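Search this site
Search for: Go

Community News | Home & Workspace

Lamp Library Opens at Keltura, and Yes, I Took One Home

April 5, 2020

I have been squinting at my kitchen table for weeks now, so when word got out that Keltura was starting a lamp library, I put my name down the same afternoon. It opened this week with 35 desk lamps to lend, and you don't pay a thing. You fill in a short form online, you get a pickup slot, and a box is waiting for you on the shelf outside the side door with your number on it. Mine was 1017, which made me feel like I was very far back in some enormous line (I wasn't, the numbers just start high).

The idea is simple enough. A lot of us are suddenly working or studying at tables that were never meant for it. My own table has one ceiling light behind it, so I spend the day typing in the shadow of my own head. Buying a lamp right now means waiting on a delivery, and I know people who ordered one last month and still haven't seen it. Keltura already had a room full of study lamps from its evening classes, which are on hold, and somebody there figured the lamps might as well be out working!

You can keep a lamp for 3 weeks and renew once if there is no waiting list. By the time I'm writing this there is a waiting list, so don't count on the renewal. Pirnent, the repair shop on Koech Street, is checking every lamp between borrowers and wiping it down. They are also taking in donated lamps, any style, as long as the cord is in one piece. I have an old clip-on with a cracked shade and I asked if they'd want it. They said bring it over, so it's sitting by my front door.

I will say the pickup was smoother than I expected. I walked up, found my box, signed the sheet with my own pen as asked, and was back home before my coffee went cold. The box had the lamp, a folded instruction card and a return label. The card is printed a little small, which is funny for a lamp, but you only need it the one time.

What I noticed most was how much the placement matters. The card says to put the lamp on the opposite side from your writing hand, and I had been doing it wrong with every lamp I ever owned. I moved it over to the left, tipped the head down low, and the shadow of my hand went off the page. My old habit was to have the light up high and pointed at my face, more or less, and then wonder why I had a headache by four in the afternoon.
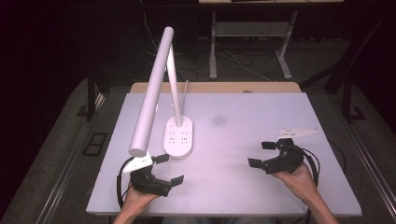 Photo: Keltura Lamp Library

The LED desk lamp in the photo has a long tube for a head, a thin arm and an oval base with the buttons right on top. I like buttons on the base – you don't have to reach up and fumble around near the light. A white lamp on a white tabletop also looks very tidy, much tidier than anything going on at my house, where the lamp is sharing space with a toaster and a stack of mail.

If you're setting up a table of your own, the library has put a page of tips on its site, and I'd start with the one about clearing the table first. I took everything off mine, put the lamp down, and only then let the laptop and the notebook back on. The mail went in a drawer. The toaster won its spot back by dinner, but I tried.

Gunau, the hardware store by the bus stop, is giving borrowers a discount on extension cords if you show your pickup number. I needed one, of course, the nearest outlet being behind the fridge. They hand orders out through the front window, so call ahead and tell them the length you want.

The lending will run through the end of May, and after that Keltura wants to hear whether people would like it to go on. I already know my answer – I've read more in the evenings this week than I did all winter. To get on the list, fill in the form on the Keltura website or leave a message at extension 1543. Donated lamps go straight to Pirnent, and please tape a note to yours if the switch is fussy.

Filed under: Borrow & Lend, Working from Home, Neighborhood

Contact us | © 2020 All rights reserved | Back to top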